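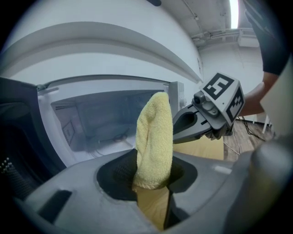
The Annual Cleaning of a Shared Kitchen

It has been my practice for several years to record in this journal the arrangements by which our household is managed. The present entry concerns the kitchen, and in particular the cleaning agreement adopted by the residents of the Cumlow building, where I have rented rooms since leaving Skesden.

The kitchen on the second floor serves two apartments. When I moved in, the agreement between them was a single sheet taped inside the pantry door. It stated that each party would leave the room "as found." The wording was well meant and caused a great deal of difficulty. A resident who found the sink full could leave it full and remain within the terms. In December of my first year the matter came to a head over a roasting pan, the ownership of which was never established, and a new agreement was requested in writing.

The revised text was prepared by Radoslava Danko, who occupies the larger apartment and has some experience in drafting leases. It runs to a page and a half. Daily duties are limited to dishes, counters and the stove. Weekly duties rotate and include the floor, the trash and the inside of the microwave. Everything else is reserved for one full cleaning each summer, which both apartments are expected to attend. This year it was held on 17th July.

The following points may be of use to readers considering a similar arrangement.

Supplies should be bought jointly. We set aside 300 kroner for the year and spent 176 of it, mostly on dish soap, descaler and cloths. The receipts are kept in an envelope in the drawer with the string. Under the former system each apartment kept its own sponge, and a good deal of ill feeling attached to the sponges.

Cloths used on the floor must not return to the counter. We now keep the two kinds in separate drawers. A microfiber cloth should be washed without fabric softener, which coats the fibers and leaves the cloth pushing water around the surface. Ours go in a warm wash with nothing else.

The refrigerator should be emptied before the day and not during it. Last summer it was emptied during it, and the butter suffered.

Dried food inside a microwave is best loosened with steam. A bowl of water with a few slices of lemon, heated until it steams well and then left standing with the door closed, will do most of the work. The turntable may be washed in the sink. No abrasive powder should be used on the interior, a rule that Troels Þorgeirsson, my neighbor across the landing, continues to dispute. His objection has been noted in the margin of the agreement and initialed.

The extractor hood remains unresolved. It is a Bech model of some age, and the filter is held by two clips, one of which has been replaced with wire. Gratoma, the firm that manages the building, has been asked whether the filter is the responsibility of the tenants or of the owner. Their reply referred us to the lease – and the lease does not mention a hood. A second letter has been sent.

I should add a word on attendance. The agreement provides that a resident who cannot be present may carry out an equivalent task within the following two weeks. Troels has chosen the oven racks. Radoslava has asked that he not do them in the bathtub.

The next entry will deal with the cellar shelves and the question of the unlabeled jars.

We use cookies to improve your experience on this site. By continuing to browse, you accept our use of cookies.
Accept | Manage preferences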